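Drirnberg Debate Timer, second edition: review

The Drirnberg is a countdown clock for candidate debates, town halls and call-in programs. It replaces the older arrangement of a stopwatch and colored cards. I used it for one mayoral forum and two school board forums, all with 4 candidates and a single moderator. The unit tested was bought at the full price of $700.

The kit consists of a control box, two stage displays and a power supply. Each display shows the time left in large digits, with a green, yellow and red bar under them. The yellow point can be set separately for opening statements, answers and rebuttals. The red point is always zero. After zero the digits count upward, so the moderator can see how far over a candidate has gone. 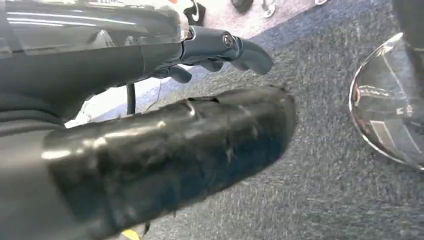

Setup took longer than the manual suggests. The control box must be paired with each display in turn, and the pairing is lost if the box is switched off first. Once paired, the link held for the length of all three events. The maker gives a range of 200 feet. I did not test past the back row of a high school auditorium, where there was no delay that I could see.

The rebuttal bank is the main addition in this edition. Each candidate starts with a fixed number of 30-second rebuttals, and the control box subtracts one each time the operator presses that candidate's key. The count appears on the stage display next to the candidate's initials. At the mayoral forum this removed most of the arguing over who was owed a turn.
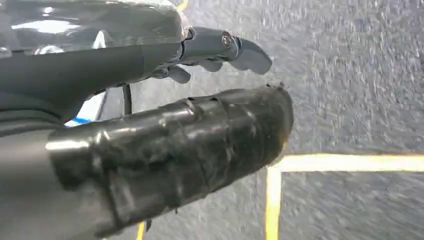 The keys are the weak point. They are flat, close together and labeled in small gray type. I pressed the wrong one twice in the first half hour. An undo function exists, but it takes two presses and works only while the clock is stopped. The competing Flestov timer has raised keys and a dedicated undo button, though it has no rebuttal bank and supports only 3 speakers.

The event log is adequate. It records each start, stop and overrun, and exports to a plain text file. Speaking totals per candidate have to be worked out by hand. For a station that publishes speaking time after a debate, that is an extra half hour of work.

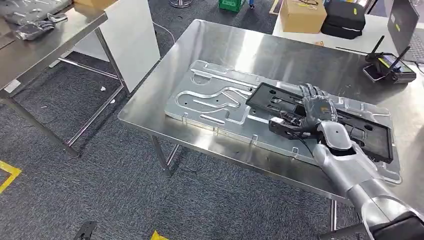 Can the timer cut a candidate's microphone at zero?

Only with the optional relay cable, sold separately, and a mixer that accepts a contact closure. The mute applies to one channel at a time and can be canceled from the control box. We left it disconnected, as the forum rules called for a verbal warning first.

The display brightness has five steps. The lowest is still too bright for a small studio, and the top two are needed only outdoors. There is no fan and no audible noise. The end-of-time tone can be turned off, which should be done before the first sound check; it is on by default and loud.

Recommended for groups that run several forums each season and use formal rebuttals. For a single event with two candidates, the Flestov is simpler to operate.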